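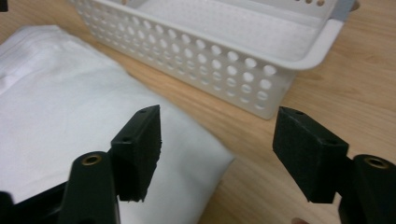 Baskets with holes

I love a plastic basket with holes in the sides! Air gets in, you can see what's hiding at the back, and a wipe with a soapy cloth sorts out any grime.

Put a padded liner in the bottom – an offcut of felt does nicely – and small things stop poking through. Cut it a finger's width too big, then trim.

Fold cloths in thirds and stand them on edge, so you can pull one out without wrecking the pile. Mine holds 17 tea towels, and I still squeeze in the napkins!

Wash the liner by hand and dry it flat.

Siiri Mockus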